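Sirndale Build Server 4

Self-hosted build and test server for small development teams

Product overview

Sirndale is a build server that you install on your own hardware. It watches your source repositories, compiles the code when something changes, runs the tests and keeps the finished files where your team can get at them. It is made and supported by Wirkedano.

Version 4 is the current release. It replaces version 3, which gets security fixes until the end of May and no new features.

Sirndale is meant for teams of up to 30 developers. It runs on one machine, with extra build agents on other machines if you need them. There is no cloud account to create, and no code leaves your network unless you set up a job that sends it somewhere.

What it does

A build in Sirndale is called a job. A job is a text file that sits in your repository next to the code. It lists the steps to run, the tools they need and the files to keep at the end. When you push a change, the server reads the job file from that same change, so an old branch always builds with its old settings.

Jobs can be started in four ways: by a push, by a schedule, by another job finishing, or by hand from the web page or the command line. You can turn any of these off for a single job.

Test results are read from the common report formats and shown as a list, with failures first. If a test failed in the last build and also in the one before, it is marked as an old failure. Tests that pass and fail without any change to the code are marked as unstable after the third time. The number can be changed.

Log output appears while the job is running. Logs are searchable and can be downloaded as plain text. Lines longer than 4000 characters are folded on the page but kept whole in the download.

Supported languages

Sirndale does not care much what language you use. Any tool that runs from a command line and gives back an exit code will work. For the languages below there is a ready-made job template that installs the compiler, sets up caching and collects the test report:

Go
Java and Kotlin
C and C++
Python
Rust
TypeScript and JavaScript
C#

The Go template keeps the module cache and the build cache between jobs. On a large project the first build will be slow and the ones after it much faster. If you want a clean build every time, set cache to off in the job file.

The C and C++ template works with Make and CMake. Cross compiling is possible but you have to supply the toolchain yourself, either as an archive or as a container image.

Build agents

The server can run jobs itself, and many customers never add anything else. When jobs start to wait in line, you can add agents. An agent is a small program with no database and no settings file of its own. You start it with the server address and a token, and it shows up on the Agents page.

Agents have labels. A job that asks for the label windows will only go to an agent that has it. Labels are free text, so you can use them for anything - operating system, amount of memory, a license dongle plugged into one particular machine.

If an agent drops off the network in the middle of a job, the server waits two minutes and then gives the job to another agent with the same labels. Jobs marked as deploy are never restarted this way. They stop and wait for a person to decide.

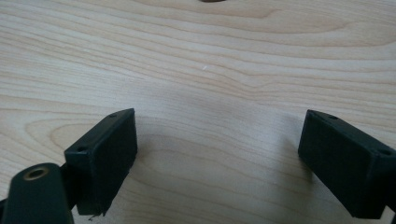
System requirements

Server:

64-bit Linux with a kernel from the last five years, or Windows Server 2016 or later
4 processor cores
12 GB of memory
60 GB of free disk space, SSD recommended

Agent:

64-bit Linux, Windows or macOS
2 processor cores
4 GB of memory, plus whatever your own build needs

The database is included. You can use your own PostgreSQL server instead, and we suggest doing so if you plan to keep build history for more than a year. Moving from the included database to PostgreSQL later is possible with the migrate command. The server has to be stopped while it runs.

The web page works in current versions of Firefox, Chrome, Edge and Safari. Internet Explorer is no longer supported.

Installation

Download the package for your system, unpack it and run the setup command. Setup asks for a data folder, a port and a password for the first user. After that, open the address it prints and add your first repository. Git is supported over SSH and HTTPS. Subversion is supported for reading only, which means builds work but the server cannot write tags.

Upgrading from version 3

Make a backup of the data folder first. The upgrade changes the database layout and there is no way to go back without a backup. Job files from version 3 will still run, with two exceptions:

The notify section has been renamed to report. The old name gives a warning and will stop working in the next major version.

Environment variables are no longer passed from the server to jobs. If your jobs relied on this, list the variables in the job file under env. We know this breaks some setups. It was the most common way for passwords to end up in logs.

Agents from version 3 cannot connect to a version 4 server. Upgrade the server, then download the new agent from the Agents page.

Plug-ins

Version 4 has a new plug-in interface. A plug-in is a separate program that talks to the server over a local socket, so it can be written in any language and a crash in the plug-in does not take the server down. At the moment there are 33 plug-ins in the directory, most of them for chat messages, issue trackers and storage.

Two are sold separately. Prosta adds code coverage charts and can fail a job when coverage drops below a limit you set. Voß Signing connects the server to a hardware signing key, so that release files are signed without the key being copied to any build machine. Both need version 4.0.2 or later.

Version 3 plug-ins do not work. A few of the older ones have not been moved over yet, among them the one for Mercurial.

Licensing

Sirndale is licensed per server. The number of users is not counted and neither is the number of repositories.

Free: one server, one agent, all features except single sign-on. May be used for commercial work.

Team: one server, up to 12 agents, single sign-on, support by email.

Site: any number of servers and agents at one address, support by email and phone.

Team and Site licenses run for one year. When a license ends, the server keeps working on the version you have, but it stops offering updates. Paused agents and agents that have been offline for a week do not count toward the limit.

Prices depend on country and tax status and are shown on the order page. Schools can ask for a Team license at no charge.

Support

The manual and the job file reference are included in the download and can be opened from the Help menu. Email support is answered on working days. Please send the server version, the job file and the full log with your first message. The support command collects all three into one archive and removes anything it recognizes as a password, but look through the archive yourself before you send it.

Security problems should be reported through the separate form on the contact page and not in the public forum.

Known issues in this release

On Windows, canceling a job sometimes leaves a child process running. Restarting the agent clears it.

Schedules set for the hour that is skipped when clocks change do not run on that day.

Branch names that contain a hash sign are shown correctly but cannot be opened from the search results.

The agent for macOS asks for network permission again after every update.

Page maintained by Chunhua Xiao, product documentation. Last changed 8 October 2019.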